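Kourosh Rashti has slept badly for most of his adult life, and he has no patience left for people who want to sell him a cure. He spent the winter reading the small print on sleep products for a consumer newsletter, and what he found did not impress him.

"Everyone promises deeper sleep," he says. "Ask them deeper than what and they change the subject."

He began in February with a cooling comforter from Brolteck that cost him 400 dollars. The leaflet spoke of a trial. He wrote and asked for it, and after two months he got a single page with six sleepers on it, all of them on the payroll. 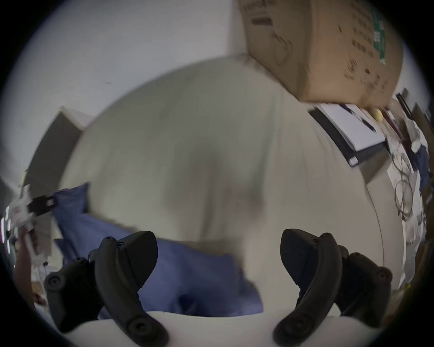
*White bedding, rumpled.*

Was the comforter any good? "It was a comforter," he says. "I was warm. I've been warm under cheaper ones."

Next came the trackers. Rashti wore a Matarik band to bed for weeks and kept a paper diary beside it. On nights he remembered lying awake until three, the band gave him top marks. He doesn't claim that proves much – one man and a pencil – but he would like to see the company do better, and so far it hasn't tried.
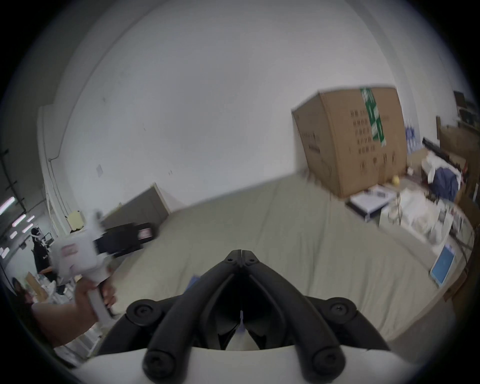 Ritu Mathur thinks he is too hard on the bands. She told me that hers got her to bed an hour earlier, and that she doesn't much care if the numbers are right. "If it nags me and I listen, fine," she said.

Rashti has heard that before and half accepts it. An alarm clock would nag her too, he points out, and it wouldn't want a monthly fee. What bothers him more is the worry. The Matarik user forum had 3,405 posts on poor scores when he last looked, and plenty came from people who said they felt all right until they checked. 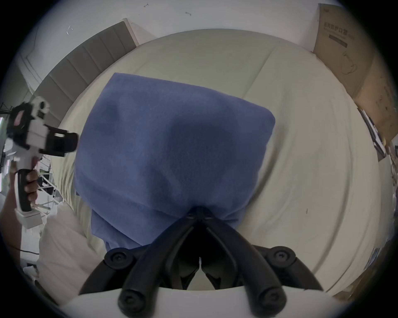 He has kept two habits from the whole business. He gets up at the same time every morning, and he stays out of bed until he is tired. Both were free, and he's careful to say they may do nothing for anyone else.

I asked whether he sleeps better now. "A bit," he said. "Don't print that as a result."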